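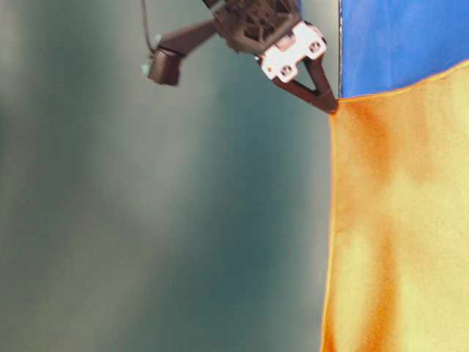 橙黄色的大布。文字：Kiros Chala

布角要先找到
与 Saron Weldu 谈洗布、叠布和一间小工作室

2021年1月24日，星期日

Saron Weldu 让我先洗手。她的工作室叫 Mugo，在 Skerninora 的旧市场后面，从外面看只是一扇灰色的门，门上没有招牌。里面有一个水池，水池旁边有一块硬肥皂。“手上有油，布马上就知道。”她说。我洗了手，她看了一下，让我再洗一次手指中间的地方。

Mugo 的工作是给饭馆和办喜事的人家洗桌布、熨桌布、叠桌布，有时也出租。她不洗衣服。以前有邻居拿衬衫来，她洗过几次，后来不再接受，她觉得衬衫的领子太费时间，而且每个人对自己的衬衫都有意见。“桌布没有主人的身体在里面，”她说，“所以客人比较好说话。”

我和她约在星期日，这一天她不接货，也不送货，可以慢慢地谈。可是她谈话的时候手不停。她一边回答我，一边把一块橙黄色的桌布拿过来，在桌子上打开，又叠上，又打开。

我问她为什么这种颜色的布这么多。她说，这个颜色是 Garnetti 选的。Garnetti 是港口那边的一家饭馆，是她最早的客人，到现在也是最大的客人。饭馆的老板娘想要“杏子熟了以后的颜色”，Saron 给她看了很多样布，她都说太红或者太淡。最后选定的布，Saron 自己当时并不喜欢。

“我觉得太亮了，像马路上工人穿的衣服。”她说，“洗过几次以后颜色退了一点，我才开始喜欢。现在如果来了新布，我先洗两遍，再送过去，不然新的和旧的放在一个大厅里，两张桌子像吵架。”

关于退色，她讲了很长时间。她的水温是五十度，不再高。有红酒的布她不直接放进机器，先用冷水和盐处理，盐放得很多，她的母亲也是这样做。油的问题比酒的问题大。酒看得见，油在布干了以后才出来，是一个一个深色的圆点，熨斗经过以后就更难去掉。所以每块布在熨以前要拿到窗户前面看一遍。看布这件事她到现在还是自己做，没有交给别人。

“我的侄女来帮忙，她看得很快，太快了。她说干净，我拿过来看，有三个点。她不高兴，我也不高兴。现在她负责熨，我负责看，我们的关系好多了。”

我问她，开始做这个工作的时候，什么最难。我以为她会说钱，或者说找客人。她说是角。

一块大的桌布从机器里拿出来的时候是一团，四个角都在里面，你不知道哪个是哪个。没有经验的人抓住一个边就往外拉，拉出来的布是斜的，越拉越乱，下面的部分还掉到地上。Saron 的方法是先不拉。她把布放在桌上，用两个手指沿着边慢慢地走，走到厚的地方，就是角，因为角上的布边是折了两次缝的。找到第一个角以后，她把它放平，用一个小铁块压住，然后沿着短边去找第二个。

“很多人问我怎么叠得整齐。叠不难。两个角放好了，叠只是走路，走过去，走回来。找角是真正的工作。”

她让我试。我用手指沿着边走，走了很久，以为找到了角，结果是两块布料连接的地方，也很厚。她笑了，但是没有帮助我。第二次我找到了。我抓住它提起来，她马上说：“低一点，低一点！”提得太高，布自己的重量会把中间拉长，特别是湿的时候。她要求角离开桌面不超过一只手的高度，然后往旁边带，让其他的部分在桌上跟着滑。

我做得不好。我叠完的布，一边比另外一边多出两个手指的宽度。她把它打开，没有说什么，重新叠了一次，时间大概和她喝一口茶一样长。

这里应该介绍一下她的桌子。她对桌子的看法很强烈。工作室刚开始的时候，她在厨房里叠布，用的是吃饭的桌子，桌子的高度对坐着的人合适，对站着的人太低。一个冬天以后她的腰坏了，两个星期不能弯下来穿鞋。她的弟弟把四条桌腿下面加了木块，从那时候起她对所有的桌子都先用手去量，站直，手放下来，手掌应该正好能平放在桌面上。来应聘的人如果个子很高，她会为难。

“我有一次因为桌子没有要一个很好的姑娘，”她说，“她一米八多，在我的桌子上工作一定会生病。我给她解释了，她以为我找借口。”

桌面的颜色她也讲究，一定要浅。深色的桌面上看不清楚线头，浅色的布放上去也看不出脏。她的第一张桌子是深棕色的，她在上面铺了旧床单用了三年。

我请她讲一讲一年里最忙的时候。她没有想就回答：三月。三月在 Skerninora 有很多婚礼，冬天的斋期之后大家都等着。前年的三月，一个家庭在她这里订了八百块餐巾，还有和餐巾一样颜色的桌布。餐巾是四十五厘米的正方形，要叠成扇子的样子。她说可以。放下电话她才去数架子上有多少。

“我有五百多。”

剩下的她去买布，自己裁，自己缝边。她的侄女、侄女的两个同学和她的弟弟都来了。弟弟不会缝，他负责裁，裁到第二天的时候他把尺子看错了，有一批餐巾每块少了一厘米。Saron 把这一批放在最小的孩子们坐的桌子上。“孩子不量餐巾，”她说，“他们拿餐巾擦桌子下面的狗。”

婚礼以后回来的餐巾少了二十多块，这个她习惯了。客人把餐巾放进口袋里忘记拿出来，或者包点心带回家。她在合同里写了丢失要赔，但是如果数目小，她不要求赔。她有一个本子，每一块桌布从买来到不能再用，都写在里面，有号码。号码用线绣在角的背面，很小，一般人看不见。我去的那天，本子里最后的号码是1633。

我看了那个本子。它的前面几页是别人的字，她说是她母亲的，母亲用它记过鸡蛋的价钱。后面的记录很短，例如“412，酒，去掉了”，“413，蜡，没有去掉，改小”，“590，Garnetti，烟洞”。改小的意思是把坏的部分裁去，大桌布变成小桌布，小桌布变成餐巾，餐巾再坏，就变成擦熨斗的布。有一个号码后面写着“送给 Saba”，我问 Saba 是谁，她说是一只猫，在窗户旁边睡觉的那只，已经死了。

两年以前她开始用 Stolix，那是一个管理订单的程序，侄女装在她的手机上的。她承认它有用，送货的日子不会再错。但是每块布的事她还是写在本子上。我问她为什么不都写进手机里。

“手机问我，货物状态是什么，只有四个可以选。我的布有更多状态。”她拿过来一块，让我摸中间，再摸旁边。中间软，而且薄一点。“你看，这个是还可以用一年，可是不要给靠窗的桌子用，靠窗的太阳会让人看见它薄。手机里面怎么选？”

去年对她来说很难。饭馆关门的时候，Garnetti 几个月没有送来一块布，婚礼也没有了。她把架子上所有的桌布都拿下来，重新洗，重新叠，因为布长时间按一个线叠着，线的地方会变黄，以后也容易断。这件事她本来每个季节应该做一次，一直没有时间。她把叠的方法也换了，以前叠成四方的，现在先折三折，再卷起来，这样线比较少。卷的布放在架子上会滚，弟弟就给架子前面加了一条木边。

我问她，没有客人的时候做这些，心里怎么想。她想了一会儿，这是我们谈话中间她的手第一次停下来。

“没有想什么。上午洗，下午叠。有一天我叠到晚上，侄女给我打电话，问我吃饭了没有，我说吃了，其实我没有吃。我那天叠得很好。”

秋天的时候 Garnetti 重新打开了一半的桌子，布又开始来了，数量比以前少。老板娘打电话说，客人现在喜欢一次性的纸，觉得比较放心，她可能以后中午用纸，晚上用布。Saron 对纸没有生气，她只问了纸是什么颜色。老板娘说是白的。

“白的还可以，”她对我说，“如果她买橙黄的纸，我就要跟她谈一谈了。”

她也收学生，不多，一次一个，学两个星期。她不给他们写下来的方法。她认为写下来以后他们会看纸，不看布。第一天学生只洗手和找角。有的学生第二天就不来了，她觉得这样也好，大家都不浪费时间。来了两个星期的人，有一个现在在旅馆里工作，管理所有的床单，有时候还打电话来问她油点的事情。

“床单比桌布容易，”Saron 说，“床单上没有鱼汤。”

我请她给在家里叠大布的读者一点建议，她说了几点，我按照她的话记下来。找一个人帮忙，如果没有人，就用桌子，不要用床，床太软，布会陷进去。布还有一点点潮的时候叠，完全干了以后它不听话。先把边上的皱用手掌从中间往外推，推的时候手掌要平，不要用手指，手指会留下新的皱。叠好以后不要马上放进柜子，在外面放一晚上。还有，有花边的布把花边折在里面，没有花边的布把正面折在里面，这样柜子里的灰落在背面。

临走的时候她把我叠的那一块又拿出来给我看，她一直没有放到架子上去。她问我要不要再试一次。我说我的车四点半开。她看了看墙上的钟，说来得及，就把桌布打开了，揉成一团放在我前面。

这一次找到第一个角以后，我把它提得很低。第二个角我找错了边，从长边走过去的，她等我走到头才告诉我。

车我没有赶上，坐了下一班。

Mugo 平时接受的桌布每次最少十块，需要先打电话。婚礼的订单请提前六个星期。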